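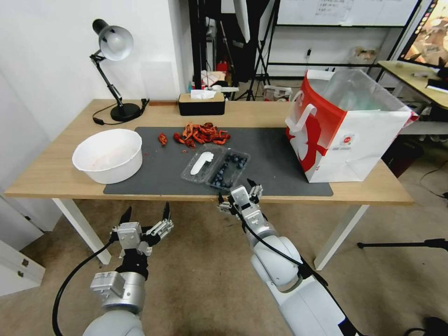

Flanell – pantry sorting notes, table 2

Scope
Flanell covers one job: sorting dry and fresh food on a table before it goes into storage. Table 2 holds dried red chilies and blueberries. The other tables have their own README files.

Contents
notes.txt – one line per item, 3,000 lines at most
items.csv – item name, state (dry or fresh), container
layout.txt – position of each item on the gray mat

Item conventions
A pile of chilies is one entry. A pepper lying apart from the pile gets its own entry, with the state copied from the pile. Blueberries are entered by container, never by berry. The white bowl is entered as "bowl" even where an older file says "basin". Pinkish marks inside it go in the remarks column. The paper bag and its liner share one entry.
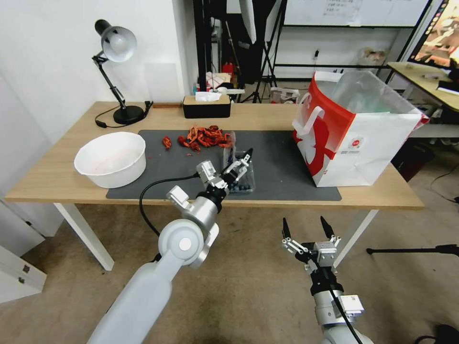
Rūta Sproģis objects to the single entry for a pile: dried chilies break when handled, and a pile that has been moved twice should be weighed again, with the fragments kept in. Adopted from version 5 on. Weights are in grams.

Known gaps
Chili variety is not recorded. The lamp and the tissue box are left out of items.csv. Line 55 of layout.txt repeats line 54 – skip it when parsing.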